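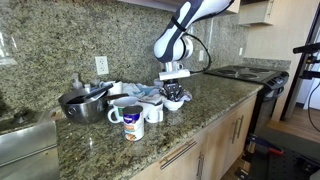
Cloth pick over the small bowl, multi-fingered gripper, kitchen counter.

July, gripper comparison, kitchen counter, continued

Started 10:40. Supposed to start at nine. The controller wanted an update and then wanted to tell me how the update had gone.

Candidates as before: the Darko hand and the Bralon parallel. Same arm, same mounting holes, two very different ideas about what a cable ought to do. Task is cloth off or out of the crockery, put it down somewhere else on the counter, leave the crockery alone. Score is pick / no pick / pick plus something nobody asked for. The third column is filling up nicely.

Control rate 1000 Hz for everything today. I know the Çetinkaya driver claims 2000 and I know what happened last time we believed it. If anyone wants to rerun at the higher rate, the config is in the usual folder with a filename that expresses my feelings.

Payload set to the new value, then tool frame redone by hand, then redone again when I noticed I'd typed the Z offset for the other gripper. Offset for the short flange is 282 mm. I am writing it in this book so that I stop looking for it in my email. 282.

Morning notes, no particular order:

Force limit at the default is far too keen for cotton. It closes on a fold, decides it has met resistance and declares victory holding a few threads. Dropping the contact threshold helps. Dropping it too far means it never decides anything and sits there squeezing.

Thicker cloth is easier than thin cloth for both. The thin one slides out when the wrist rolls, so I've taken the roll out of the lift and put it after the transfer. Ugly path, fewer drops.

The wrist camera does not like the shiny backsplash. Depth goes to rubbish wherever the lights bounce, and the planner then believes in a hole in the wall. Masked it by hand for now.

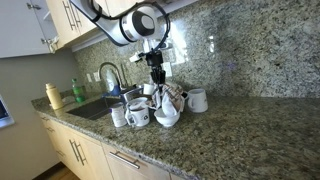 Approach height is still the main argument. The planner picks the highest point of the cloud inside the cloth mask and goes for it straight down, fine on a flat towel and less fine on a heap. With the striped cloth bunched up behind the little footed bowl, the fingers come down on the top of the pile, and from there it's a lottery whether they get one layer or several. The mug to the right stands a bit apart from the others, so I'd sooner have the arm leave on that side, but the planner has its own taste and keeps proposing to go out over the bowl. Added a keep-out box above the bowl. Planner now takes longer and sulks, but the path is the one I'd have drawn. Try next: pick point two finger widths down from the peak, tilted approach, see if the layer problem goes away or just moves.

Lunch. Came back to a joint limit warning I did not cause.

Afternoon. Went through the cable routing again. The loop is long enough for the full wrist range, which also makes it long enough to visit the crockery when the elbow drops. Taking out slack fixes that and costs us the last bit of rotation. Have left it long. Somebody will disagree with this and they may have the cable ties.

Grisar clamps on the base: retightened. They were fine. I feel better.

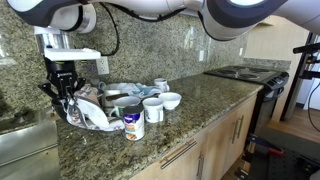 Parallel jaw on the floral cloth, fingers at the front left of the crockery.

Impressions so far, subject to me changing my mind when I've looked at the logs. Parallel jaw is dull and predictable, and when it misses I can usually say why. The hand gets hold of awkward bunches better, then spends ages letting go of them. Release time wants logging as its own number, it's currently buried in "transfer".

To do
- log release separately
- proper mask for the backsplash
- tilted approach, both grippers
- print 282 on a label and stick it to the flange
- ask about a second set of fingertips, the softer ones
- find out who changed the home pose (if it was me, delete this line)

Stopped 17:20, arm parked, brakes on.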